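Page Check for Small Business Profiles, With Our Comments

We put this list together at Grolladari after helping a lot of shops tidy up their social pages, and we still go through it ourselves every December, usually with a big pot of coffee and a fair amount of groaning. Take your time with it! Mark each line OK, FIX or ASK.

Part 1. Who can get in

[ ] Every admin on the page still works with you.
Comment: Please open the list and read it slowly. When we checked the Trirodwood page we found 8 people with full access, and several of them had moved on long ago (very nice people, I'm sure, but still).

[ ] Two-step login is on for every admin.
Comment: FIX if even one person has it off. A code app is better than text messages if you have the choice.

[ ] Recovery email and phone number are current.
Comment: Send yourself a test message. An old address that you can't open anymore counts as FIX.

[ ] Connected apps reviewed.
Comment: Old contest tools and quiz apps like to hang around for years. Remove whatever you don't recognize, and if you're unsure, write ASK and come back to it the same afternoon.

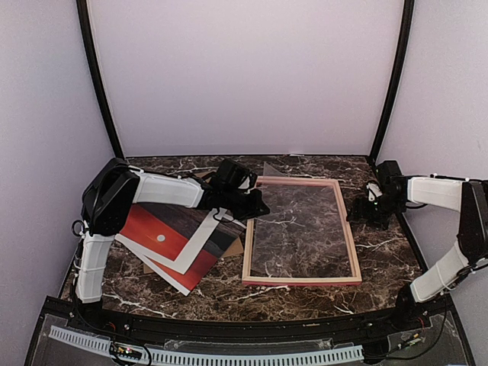

Part 2. What visitors can see

[ ] No private details in older posts.
Comment: This is the slow one, I'm afraid. Gruvstead had 387 posts to look through, and we did find a delivery slip with a customer's home address on it, so it was well worth the sore eyes.

[ ] Photo albums set to the right audience.
Comment: Staff party albums, mostly. Ask the people in them before you leave them public.

[ ] Opening hours, address and phone number match your website.
Comment: Check the holiday hours too while you're in there.

Part 3. Messages and comments

[ ] Word filter turned on and up to date.
Comment: Zelenák keeps a list of 126 blocked words and phrases, and it catches most of the fake prize comments before anyone has to see them.

[ ] Message requests folder emptied.
Comment: Never click a link that says your page will be shut down. Go to the settings yourself and look there. We had more than 900 of these in one inbox, all with the same spelling mistake!

[ ] Saved replies read through once.
Comment: Ours was still wishing people a happy summer.

Result: ____ OK ____ FIX ____ ASK
Checked by: ____________
Next check due: ____________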